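Wrist view gripper trials, simulated

README, last touched 17th April

Hello, and thanks for downloading this. I put the set together while I was trying to decide between two simulated grippers for a kitchen-ish task, the Dresico parallel jaw and the Viduvent one, and it grew a bit (well, a lot) from there. It's all rendered, so there isn't a single real photograph in it. If you need real camera noise you'll want to look elsewhere, sorry!

What's in the folder

There are 3000 short runs, split over 7 room layouts. Every run has the wrist camera stream, the joint positions and the gripper opening, all saved at the same rate. I kept the wrist camera bolted in one spot behind the fingers for each gripper, and I only let myself fiddle with the mounting between batches. Lighting is on the gloomy side in most rooms. I did try brightening it, but then the finger edges washed out and my little grasp checker got very confused.
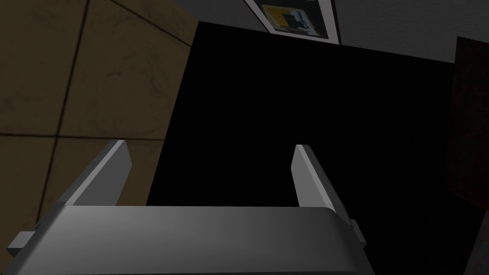
Fingers open in front of the big black block, tiled wall to the left.

Big dark shapes are worth a warning. A plain black surface gives a depth estimator next to nothing to hold on to, and mine would cheerfully guess a different distance every few steps. I've left those views in on purpose as I think they're a fair test, but you can filter them with the dark_fraction column if they annoy you. I set my own cut-off by eye, so please pick a better one.

The controllers

I used 3 of them: plain position control, the Sketov impedance one, and a home-made thing of mine called D'Amico that slows down when the fingers get near something. D'Amico is lovely on thin objects and painfully slow at everything else. Each run is labelled with its controller in the index file, so you can compare them without unpacking the lot.

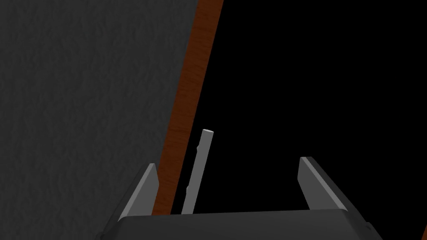 Thin grey rod in the gap between open fingers, nearer the left one.

Rods are where I spent most of my evenings. If the approach is off to one side, one finger touches first and the rod gets nudged, so the log has a separate contact time for each finger. Handy for working out who bumped what!

Known problems

In room 5 the gripper opening is logged one step late. I fixed the script in August but haven't re-run that room yet, so shift the column yourself for now. File names also still use the old spelling "griper" in places, and the loader copes with both.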